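Room 33 at the Ollen: does anyone empty the bins?

The Ollen in Dumetport sells itself on housekeeping. The brochure promises a "considered" room, which in my experience means a throw across the end of the bed and nowhere sensible to put an apple core. We had the use of room 33 for 4 days, and I kept a sort of diary of its tidiness, being the kind of guest who reads the card on the pillow and doesn't believe it.

The card, for the record, says rubbish is cleared twice daily. I would call that optimistic. Our first bag was taken on Friday at noon and the next one went when I carried it down to the yard myself. The Clirnen, up the hill, makes no promises at all and did rather better last July — though its towels were thin.

I'm not convinced by the throw either. It slides, the fringe gets trodden on, and I doubt it is washed as often as the duvet cover. Beige carpet under a bin is another decision I'd like explained, preferably by whoever has to clean it.

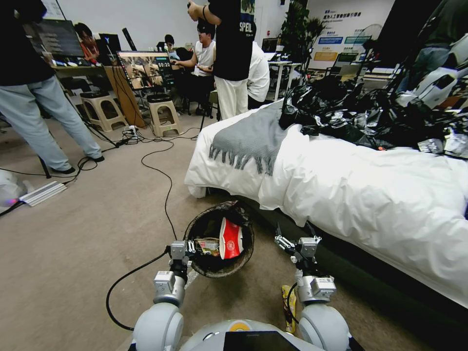

Room 33, bin in use. A black liner, a red and white cup or carton and a crumpled wrapper. The grey throw has its tassels over the end of the bed, and there are black bags heaped further up the duvet.

Majimbun wrote in to say that the liners are the real trouble, as the hotel buys them a size too small and they slip down by evening. Ours stayed put, but I wouldn't bet on the next one.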